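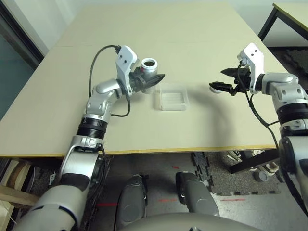

My sister still expects the robot to clear the whole kitchen by itself, one reader of the first edition wrote to us, and could the manual please say early on what it can and can't do. This section is the result. It covers setting up a table for a first tidying task and deciding which chores are worth giving to a two-armed machine at all.

Section 4. First Table Task

4.1 What to expect

Household chores are harder for a machine than they look. Picking up a cup that stands alone on a bare table is within reach of most two-armed robots with simple grippers. Picking the same cup out of a full sink is a different job, and this guide does not cover it.

The Bodham task software sorts chores into two groups. Group A chores can be run with a person nearby. Group B chores should be tried only with a person at the stop button for the whole run.

Group A
Moving a single cup from one marked spot to another
Placing small items in an open tray
Pushing a light object toward the middle of the table

Group B
Anything involving liquid
Stacking
Handing an object from one gripper to the other
Picking up cloth, paper or bags

Cooking, ironing, and any work with knives or glass are not supported.

4.2 Before you start

You will need a steady table, a cup, one small object that the gripper can close on, and a tray with raised edges. A metal cup is a good choice for early runs. It will dent before it breaks. Clear plastic trays can be used, but read the note in 4.4 first.

Check that the payload is set correctly. The default limit for this task is 500 grams per arm, including anything inside the cup. Do not raise it for first runs.

4.3 Setting up the table

1. Move the robot up to the long side of the table. Both arms must be able to reach over the front rim without the wrists touching it.

2. Lock the base.

3. Put the tray near the center, between the two grippers. Leave at least 10 centimeters of bare table on each side of it.

4. Stand the cup on one side of the tray and the small object on the other. Each arm should have one thing to pick up on its own side. Arms that have to cross take longer to plan and are the most common reason for an early stop.

5. Open both grippers from the Hands menu. Look at the cables at the wrists. A cable should have enough slack to loop freely when the wrist turns, and it should not hang where the gripper will close.

6. Choose Look from the Task menu. The software lists what it has found on the table. If anything is missing from the list, move it a little and choose Look again.

7. Step back to the floor marking and press Start.

CAUTION: Keep hands, sleeves and hair off the tabletop once Start has been pressed. The arms may wait several seconds before they move. A still arm is not a stopped arm.

CAUTION: If another person is working at or near the table, tell them before every run, and make sure they can also reach a stop button.

4.4 Notes on common objects

Clear plastic. Depth cameras often see through it or see only its edges. If the tray is listed in the wrong place, lay a sheet of plain paper under it. Do not put tape over the slots in the tray if you intend to use them for placing.

Round objects. A small round object can roll when the first finger touches it. Lower the closing speed to 23 percent and let the gripper come down from above. Approaching from the side works for heavier things.

Shadows. The arms throw shadows over the work under overhead light, and a dark shadow edge may be read as the edge of an object. Run Look once with the arms in their start position and once with them raised. If the two lists differ, change the lighting before you go on.

Shiny cups. Turn down any lamp that reflects straight back at the camera. A dull finish is easier than a polished one.

4.5 How long a run takes

A person puts two items in a tray without thinking. The robot has to look, plan, reach, close, check its grip, lift and place, and it does this again for the second item. Speeding up the arms saves less time than most users hope — most of the wait is in the looking and checking.

In our trials at the Ronstead workshop, a table like the one in 4.3 was set up and run on 14 different days. Runs with the cup upright and apart from other objects caused few problems. Runs with the cup lying on its side did badly enough that we moved that task to Group B. We plan to review the groups in November.

4.6 When a run stops early

1. Press Stop, even if the arms are already still.

2. Read the message on the screen and write down its code.

3. If an object is held in a gripper, support it from below with one hand and choose Release from the Hands menu.

4. Choose Home. Wait for both arms to return.

5. Put the objects back in their starting places and run Look before trying again.

If the same code comes up three times in a row, do not keep trying. Save the log and send it to Dorkbridge support with a short note on what was on the table and where it stood.

Section 5 covers shelves and drawers.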